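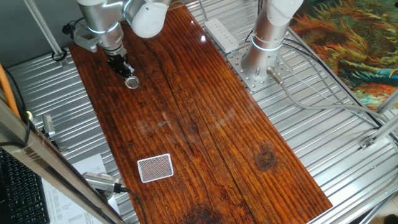 Varnished board with dark knots and grain

About Stemis

Stemis is a counseling center for couples and families. We work with people who are separating, people who are trying to stay together, parents and adult children who have stopped speaking, and households adjusting to illness, remarriage or a new baby. Appointments are held at our Flarau Street office and, for established clients, by telephone.

The center opened with two counselors and a shared waiting room. It now has 12 licensed counselors on staff, supported by a small intake and billing office. Last year the center provided counseling to 468 households. Most came to us through a family doctor or a school, and a growing share found us on the advice of a former client.

Our approach

Counseling at Stemis begins with a first meeting in which no commitment is asked of anyone. The counselor explains how sessions are run, what will be kept confidential and the limited situations in which the law requires us to share information. Each person attending is given time to say what has brought them in. Where two people see the matter very differently, both accounts are heard in full before any plan is suggested.

A standard session lasts 50 minutes for one person and 75 minutes for a couple or family. After the fourth session the counselor reviews progress with everyone involved. At that point some clients choose to finish, and others agree on a further series.

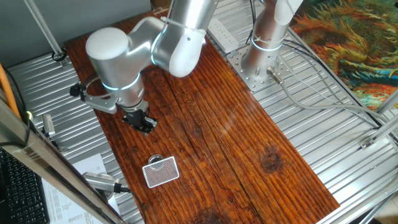
We do not take sides in a separation, and our counselors do not write opinions for use in custody hearings. Clients who need a formal assessment are given a list of outside evaluators. This policy has been in place since the center opened, and it is explained in writing before the first appointment.

The Widesus Program

The Widesus Program is our service for parents who live apart. It consists of six evening meetings, held in groups of no more than eight, and covers handovers, school holidays, new partners and the everyday messages that parents must continue to exchange. Former partners are placed in separate groups unless both ask in writing to attend together.

The program runs twice a year, with the next series starting in October. There is a waiting list for most groups, and parents are encouraged to register early. A shorter version is available to schools and community health clinics on request. 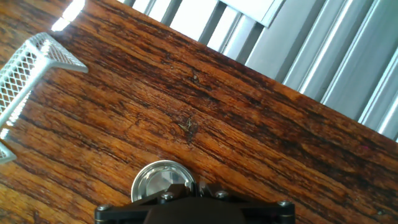 Supervision and training

Every counselor at Stemis receives individual supervision twice a month from a senior practitioner outside the center. Staff also complete 44 hours of continuing education each year, including a required course on domestic abuse and safety planning. Licenses and insurance are checked annually by the center's director, and copies may be seen at the front desk.

We accept graduate students for supervised placements each fall. A student may sit in on a session only with the consent of everyone present – consent that can be withdrawn at any time, including partway through the hour.

The Yüksel Reading Room on the second floor holds a lending collection on family life, grief and child development. It is open to clients and to members of the profession during office hours. Books may be borrowed for 30 days.
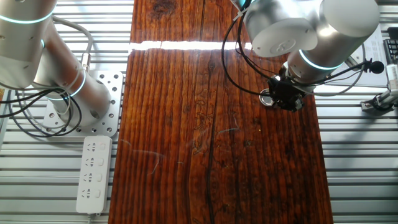 Long-standing difficulties within a family seldom have a single cause, and counselors at Stemis are trained to ask about what came before the present dispute. Old losses, moves and silences often shape how people respond to one another many years later. Clients may find it easier to talk about this through an object or a picture: the way the grain of a board swirls around a dark knot, for instance, can give a person words for how a household arranged itself around one event. Such comparisons are used when a client finds them helpful and set aside when they do not.

Fees and access

Fees are set on a sliding scale according to household income and are confirmed before the first appointment. A reduced-fee fund is available for those who cannot meet the lowest rate. Applications are handled by the intake office and are not seen by the counselor.

The Flarau Street office has step-free entry and an elevator. Interpreters can be arranged with one week's notice, at no charge to the client. Stemis is not an emergency service, and anyone in immediate danger should call 911.

Page last reviewed Thu 2 May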